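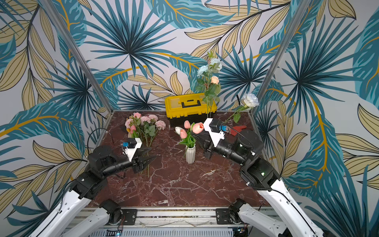
Opening this ticket so that the money questions for the second flower bench at Flevton live in one place and stop hopping between my inbox and Clive's. We have 3000 pounds left in the small equipment line, and I'd love to spend it on the right things – this bench has been such a pleasure to work on! The fault that started it all is on the left arm, where the camera picture drops out for a moment and comes back when the wrist turns. The thin cable looping up from that wrist towards the left rear is the first suspect, and it affects what we order, so the fault notes and the shopping list are both going in here.

Ticket: 2056
Opened by: Rozália Major
Assigned to: Clive Bellamy (purchasing)
Project: Veser
Opened: April 2020
Status: waiting on supplier

Symptom
Left wrist camera freezes for a second or so during a reach, then carries on. Right camera has been fine every time I've watched it. Both arms are the same Lerkska model, bought together, and both run the same settings file.

Tried so far
Swapped the left and right cameras over. The fault stayed on the left, so the camera itself looks healthy. (Good news, as it was the dearest thing on my list of suspects.)
Swapped the ports at the computer end. Fault still on the left.
Moved the left arm slowly through its whole range with the picture up on screen. It drops out when the wrist is turned well over and the arm is stretched forward, and hardly at all with the arm folded back.
Fitted a borrowed cable, longer and softer than ours, hung loosely with a couple of ties. Ran the bouquet job all afternoon with no dropouts. I was delighted!

So I'm calling it the cable, or more exactly the length of the cable. Ours is too short for how far the arm has to reach on this table, and the second bench will have the same reach.

What this does to the order
The Lerkska quote for the second bench came back 800 pounds over what we have. I went through it line by line and a lot of it can go without hurting anything. It includes their standard cable kit, the very one that is giving us trouble, plus a full set of spare cameras that I no longer think we need after the swap test. It also has a cabinet for the electronics. I'd like one eventually, but the open arrangement lets me get at everything while we're still changing things every other day.

Please ask them for a requote with the standard cable kit removed, the cabinet removed, and one spare camera in place of the set. The Lambrakis catalogue has flexible cables in the longer length, and I'd buy those separately, with spares for both benches.

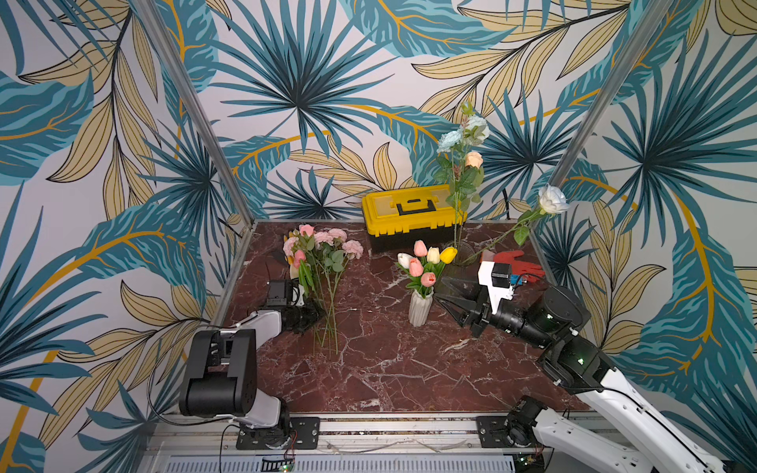 Photo: Rozália Major, Flevton

Clive asked what has to be matched exactly on the second bench and what can be bought cheaply. Happy to go on about this all day, but briefly:

Match exactly: the front rail and the mounting plates. Both arms hang off that rail, and if the spacing is different we'll be teaching every move again from scratch. I'll send a drawing with the measurements so you aren't relying on photos. The camera brackets on the grippers need to match as well.

Buy cheaply: everything on the table. The artificial flowers are perfect for the job, and they came from an ordinary craft shop. Tulips and roses are what we want more of, in as many colours as they'll sell us, plus some of the frilly pink carnations. A ribbed white vase like the one in the middle would be grand. A clear glass vase too, please. I know it hardly shows up against that marble, and I want one on each bench for exactly that reason. A yellow toolbox, any size that's near enough.

Don't buy yet: leafy wallpaper. We have most of a roll left in the store and I need to measure it first.

One more thing for the plan. The left-hand circuit board with the little green lights down at the front sits quite close to where the left arm's cables hang past its base. Longer cables mean more slack, so I'd like cable clips added to the order. They cost next to nothing and I'd forgotten them completely in the first version.

Update
Requote received from Lerkska. With the changes it now fits within the budget, cables and clips included, though the delivery charge is still marked as "to be confirmed". Clive is chasing. I've left the borrowed cable on the left arm for now and it is still behaving.

Home | My tickets | Equipment | Suppliers | Search

Comments

Clive Bellamy: Got the drawing, thanks. Can you confirm whether bolts for the plates come with the rail or need their own line? The quote is silent on it.

Rozália Major: Own line, please! Same size as on the current bench, and a few extra, as I drop them.

Clive Bellamy: Done. Cables go on a separate order to Lambrakis so they aren't held up by the arms. Leaving this open until the delivery charge comes through.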